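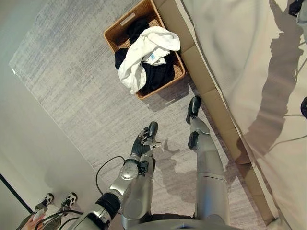
Basket on the rug, black clothes with a white item on top.

Amura Optics Support
Ticket 66-11, Hakala scope rail
Status: Closed
Opened: 6 December 2018

Customer report
Rail will not sit flat on the receiver. Rear screw goes in two turns and stops. Front screws are fine. Scope loses zero after nine shots. Rail was bought from the Mudham store in August.

Support reply
Please confirm the rifle is unloaded and the bolt is out before doing any work on it. Take the rail off and check which screws went in which holes. The kit has two lengths. The short ones go at the rear. A long screw in the rear hole will bottom out before the head touches the rail.

Customer reply
All four look the same length to me. I measured them and they are all the long type. No short ones in the bag.

Support reply
Packing error on our side. Two short screws sent from Cernberg, no charge. Do not grind down the long ones. When the new ones arrive, wipe the holes with degreaser and let them dry. Start all four by hand, then snug them a little at a time, front to rear. Check for a gap under the rail before you put the rings back on.

Customer reply
Screws came. Rail sits flat now, no gap. Shot 11 rounds at the range and the group stayed put. Rear ring had a burr on the clamp, which I filed off.

Support note
Remaining bags from the same batch checked. 7 had the wrong screws and were repacked. Closing ticket.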